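Guides > Housekeeping > Entryway

How to wash foam slides

Foam slides pick up a gray film and a smell by July. Washing takes 11 minutes of work, plus drying time.

Knock off loose grit outdoors. Fill a basin with lukewarm water and a squirt of dish soap, then scrub the sole with an old toothbrush, working along the grooves. Do the footbed last — it holds the most sweat.
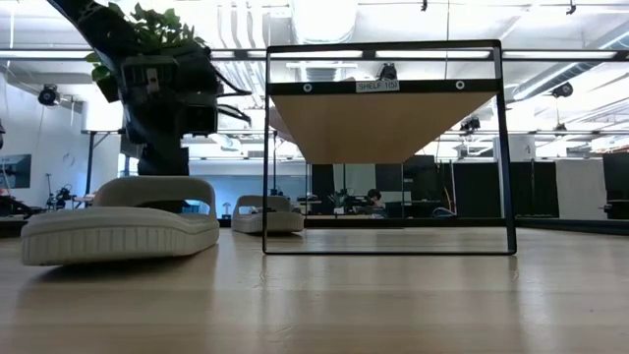
A commenter on the Hurnwood forum wrote that baking soda paste, left on overnight, did more for the smell than soap ever had. It's worth trying on a stubborn pair. Rinse it all out, or it dries white in the texture.

Don't use a dryer, a radiator or a hot car. Foam shrinks, and a slide that has lost half a size won't come back. Stand the pair on edge in the shade until the strap feels dry on the inside.

Store them flat with nothing stacked on top. A low spot under a shelf works well, as long as air can move through.

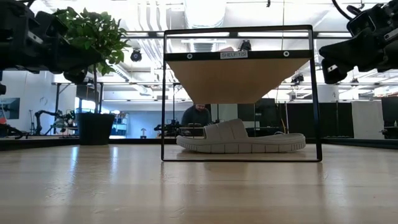
A slide stored flat below shelf 15B.

Repeat once a month in warm weather.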